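"Eine Hand zum Mieten, das klingt erst einmal gut"

Der Anbieter Umivura will Werkstätten zweiarmige Roboter mit Fingerhänden im Abo verkaufen. Ein Werkstattleiter aus Bisgaard hat sich das Paket zeigen lassen. Überzeugt ist er nicht. Seinen Namen möchte er hier nicht lesen, weil die Gespräche über den Preis noch laufen.

Dezember 2023

Der Kaffee ist dünn, die Laune mittel. Am Vortag war der Mann bei Umivura in Nundton, vier Stunden Fahrt hin und zurück, um sich das Werkstattpaket "Bristance" vorführen zu lassen. "Im Prospekt steht, die Hand kommt überall hin, wo ein Monteur hinkommt", sagt er. "Da werde ich hellhörig. Ich komme selber nicht überall hin, wo ich hinmüsste."

Angefangen hat die Vorführung unter der Karosserie. Das fand er immerhin mutig. Unter einem Auto ist es eng, das Blech spiegelt, und zwischen Querlenker und Gummimanschette bleibt für fremde Finger wenig Platz. "Die Leute von der Software reden gern vom freien Arbeitsraum. Bei mir gibt es den nicht."

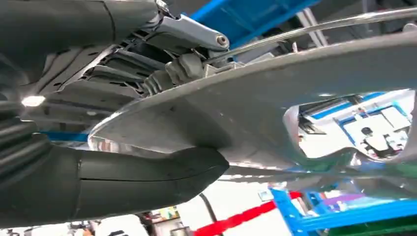 Finger am Blechrand: Arbeit an der angehobenen Karosserie.

Was ihn stört, ist die Dicke der Finger. Ein Mechaniker fühle eine Schraube, bevor er sie sieht, mit der Fingerkuppe, notfalls blind. "Diese Kuppe ist rund und stumpf. Wie die einen Clip hinter einer Kante lösen soll, hat mir dort keiner schlüssig erklärt." Auf seine Frage nach dem Tastsinn habe er einen Vortrag über Kameras bekommen. Kameras seien schön und gut, meint er, "aber hinter dem Blech sieht die auch nichts".

Umivura wirbt damit, dass die Hand nach 100 Wiederholungen eines Handgriffs "produktiv" sei. Wer die Wiederholungen macht und wer sie bezahlt, steht nicht im Prospekt. Er hat nachgefragt: der Kunde. "Ich stelle also jemanden ab, der dem Gerät beibringt, was der Jemand schon kann. Das rechnet sich vielleicht in einem Werk. Wir sind ein Betrieb mit zwei Hebebühnen."

An der Mechanik selbst lässt er wenig aus. Sauber gebaut sei die Hand, das müsse man sagen, mit einzeln gegliederten Fingern und vielen kleinen Gelenken. Genau da sitze für ihn aber das Problem - Schlitze, Fugen, Schraubenköpfe, und das in einer Umgebung aus Fett und Bremsstaub. "Wer putzt das? Und was kostet ein Finger?" 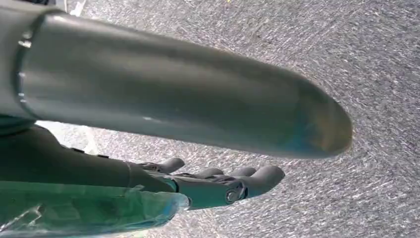

Der Preis und das Kleingedruckte

Auf die Frage nach dem Finger gab es eine Zahl erst auf Nachhaken. Er nennt sie nicht, winkt nur ab. Die Mindestlaufzeit beträgt 42 Monate, Verschleißteile gehen extra. "Bei einem Kompressor würde ich so etwas nicht unterschreiben, und den kenne ich."

Besser gefallen hat ihm die Arbeit an der Radkappe auf dem blauen Regal. Die Teile sind leicht, flach und gut zugänglich, da sieht er am ehesten einen Nutzen. "Wenn das Ding mir beim Räderwechsel die Kappen sortiert, von mir aus. Aber die Clips am Rand, die brechen schon, wenn der Lehrling schlecht geschlafen hat."

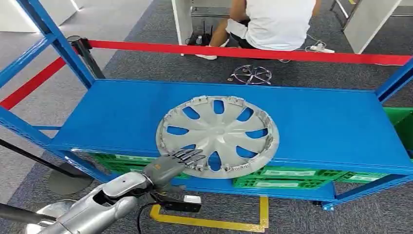

Die Fingerspitzen am Rand der Radkappe. Solche Teile hält der Werkstattleiter für den sinnvolleren Einsatz.

Bleibt die Sicherheit. Ein Absperrband um den Arbeitsplatz könne er in seiner Halle nicht spannen, sonst komme er nicht mehr an die zweite Bühne. Umivura verweist auf eine Abschaltung bei Berührung. Schriftlich will er das haben, mit Haftungszusage, und bis dahin lässt er das Gerät nicht neben seine Leute.

Ganz abgesagt hat er trotzdem nicht. Im Februar soll es einen Probemonat geben, in Bisgaard, mit seinen Teilen und seinem Schmutz. Die Bedingung hat er selbst in den Vertragsentwurf geschrieben: Geht in der Zeit ein Finger kaputt, zahlt ihn der Anbieter. Eine Antwort aus Nundton steht noch aus.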